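How We Sorted the Repair Café Drawers: a Project Report on Lost Screws, Odd Buttons and Better Labels

Design and Society module, second year

Background

Irnstead has a repair café that opens every Sunday afternoon in the old reading room. People bring toasters, lamps, coats, bikes and once, while we were there, a music box shaped like a windmill. We went along in February expecting to write about waste. We came away wanting to write about drawers!

The café runs on small parts. A repair often takes ten minutes once the right screw, spring or button has been found, but finding it can take longer than the repair. Our question was a simple one: does the way small parts are stored change how many repairs get finished in an afternoon?

What we did

We watched first. For two sessions we sat near the parts shelves with a stopwatch and noted how long each search took, from the moment a repairer left their table to the moment they came back with something (or with nothing). We logged 70 searches. Then we emptied everything out, sorted it, put it back under a new system and logged 80 more.

The emptying was the best day of the project. There were tobacco tins, jam jars, envelopes, a biscuit barrel and one drawer marked "not these". We sorted by what the part does, so all the fasteners for cloth went together and all the fasteners for wood went together, even where the sizes were mixed. The old system had gone by who donated the part, which made sense to the people who set it up and to very few others.

We counted one category in full, loose buttons, to get a feel for the scale. There were 594. Only 15 of the designs turned up as a set of four or more, and that matters a lot if you are trying to rescue a cardigan.

What we found

Searches got shorter. Before the change, most took over three minutes. Afterwards most were under one, and far fewer people came back empty-handed. We were thrilled with this, although we should say that the repairers also knew we were timing them the second time round, and that may have put a spring in their step.

The more interesting result was about labels. We had printed neat ones with the proper name of each part, and people walked straight past them. When we glued a real sample to the front of each drawer, they stopped asking us where things were. Someone holding a broken bit wants to match it by eye, and the name comes second — if it comes at all.

Drawers, jars or open bins?

We tried three kinds of container. Jars look lovely and show what is inside, but you have to tip them out, and then half the contents go on the floor. Closed drawers keep the dust off and hide everything. Open-fronted bins won by a long way for anything used every week, as you can reach in at the front even when another one is stacked on top.

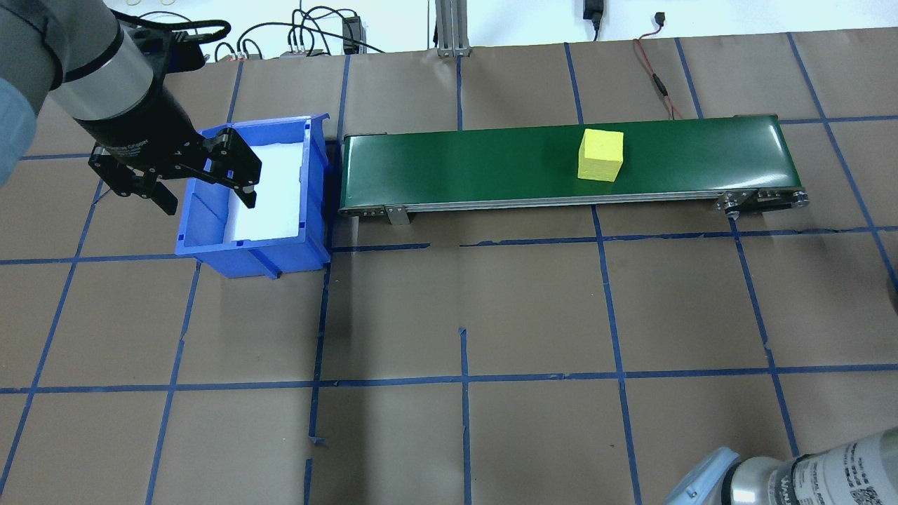 Fig. 1. An open-fronted stacking bin in blue plastic, with ribbed sides and a raised lip along the top edge.

We kept closed drawers for needles, tiny watch screws and anything that rolls. The jars went to the Vidow Street playgroup, who were very pleased to have them.

What we would do differently

We should have logged what each person was looking for as well as how long it took. We have lovely timings and only a patchy idea of which parts cause the trouble. We would also leave a bigger "don't know" bin. Ours filled up in one afternoon, and then mystery parts began creeping back into the wrong drawers.

It would be worth going back in a few months to see if the system has held up without us hovering next to it. Sample labels fall off, and new donations keep arriving in bags.

Materials used

Card, wood glue, masking tape, a borrowed stopwatch, stacking bins, two trays for sorting, and a magnet on a string for the floor.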